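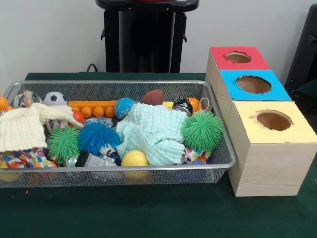 Cesta con juguetes y telas, junto a las cajas de colores.

Mercadillo de trueque de la calle Surov: lo que cambia este mes

Queridos vecinos y vecinas:

El trueque de abril se celebra el sábado, como siempre en la planta baja del edificio Antoniuk, con entrada por el patio. Abrimos a las diez y cerramos a las dos de la tarde. Quien quiera traer cosas puede hacerlo desde las nueve, pero les ruego que no lleguen antes, porque a esa hora todavía estamos colocando las mesas y el pasillo es estrecho.

En la edición de invierno se registraron 59 familias y cambiaron de casa 400 objetos. Para mí es una cifra muy alegre. Cuando empezamos, hace cuatro años, yo escribía los nombres en una sola hoja y sobraba papel. Ahora tenemos un cuaderno grueso y una segunda persona en la entrada.

El sistema de puntos continúa, con una modificación. Hasta ahora un libro valía un punto y una prenda de adulto valía dos. Varias personas me escribieron que esto no es justo con los libros grandes, los diccionarios y los atlas, y tienen razón. Desde este mes, los libros de tapa dura valen dos puntos. Los juguetes siguen valiendo un punto cada uno, sin mirar el tamaño. Los puntos que no se gastan quedan anotados y sirven para la próxima vez.

Sobre la ropa tengo que repetir una petición que ya hice en otoño. Por favor, tráiganla lavada y doblada. No es necesario plancharla. Los zapatos, atados por pares. La última vez quedaron al final varios zapatos solos y todavía los guardo en una bolsa; si alguien reconoce la falta de uno, que me escriba.

No aceptamos colchones, almohadas, medicinas ni cascos de bicicleta. Los aparatos eléctricos sí, pero solamente si se pueden enchufar y probar en la mesa del fondo. El taller Grotow nos presta otra vez su alargador y su multímetro, y se lo agradecemos mucho.

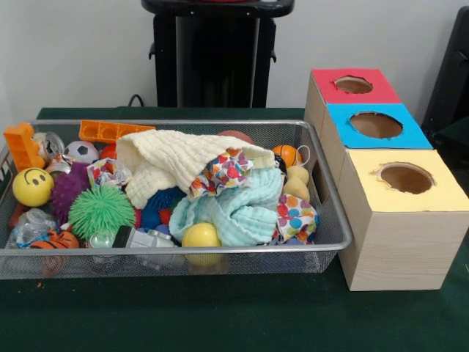 La mesa de libros en otros idiomas estará esta vez al lado de la ventana. Me hace mucha ilusión esta mesa, lo confieso. Cuando yo llegué al barrio aprendí el español con novelas policíacas que compraba usadas, y en muchas de ellas había palabras subrayadas a lápiz por un lector anterior, que casi siempre eran las mismas que yo no entendía. Tenemos ya 54 títulos en rumano, polaco, árabe y portugués. Faltan cuentos para niños pequeños en cualquiera de estas lenguas.

A mediodía habrá café y bizcocho. El cine Cinomgate regala entradas para la sesión infantil de la tarde, y las repartiremos por sorteo a la una. Para participar basta con dejar el nombre en la entrada; no hace falta haber traído nada.

También buscamos manos para recoger. Terminamos normalmente antes de las tres, y lo que no encuentra dueño se lleva el lunes al ropero de la parroquia. Necesitamos sobre todo a una persona con coche o con un carrito grande.

Las inscripciones se hacen respondiendo a este boletín o en el tablón del portal, hasta el jueves por la noche. Las bolsas pueden ser de cualquier tipo, con el nombre escrito por fuera en letra clara.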